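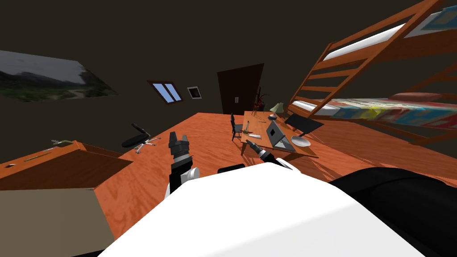
Images: Plevdale Manipulation Laboratory / Yeo simulator

Wekach Two-Finger Gripper: Evaluation Unit

The Wekach is offered to member laboratories for trial in simulation before a hardware loan is requested. Reviewers compare it with the Wistwood hand on the same two-arm robot and in the same furnished bedroom. 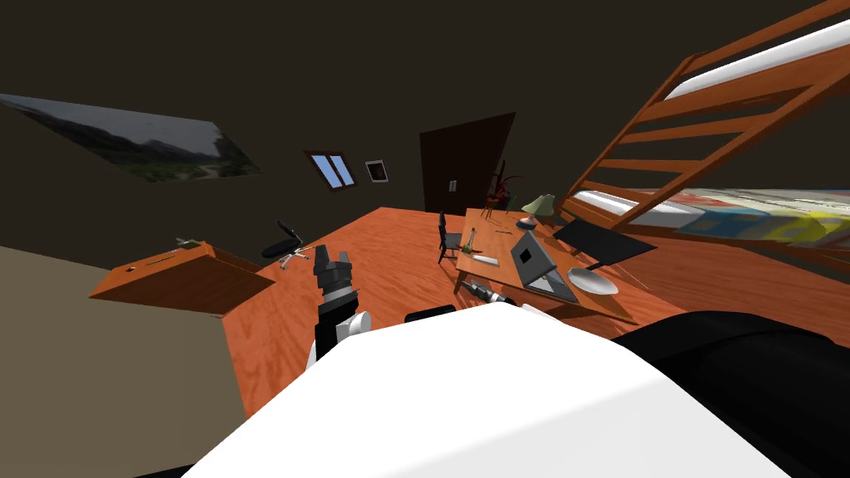 Bedroom setting, head camera view.

Each trial period runs for 14 days and covers eight tasks. Controller settings are held fixed throughout — only the gripper model and the camera position may be changed.

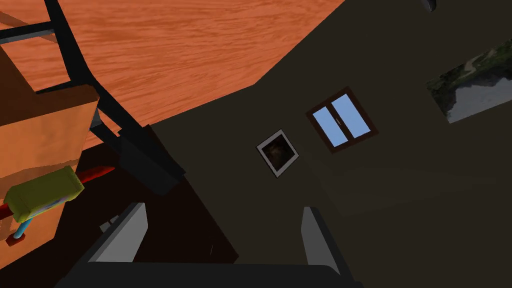
Wrist camera output is supplied with every run and may be exported separately. Requests for other mounting angles should be sent to Chae-won Maeng.

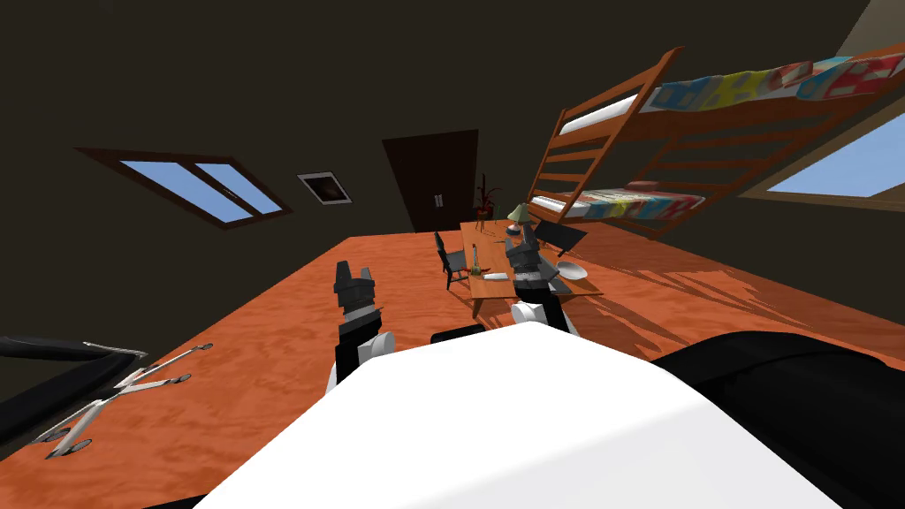
Reach is scored separately from grasp. Scoring begins once an arm is over the work surface, as with the right gripper above the table between the bottle and the plate. Applications for the next round close in July.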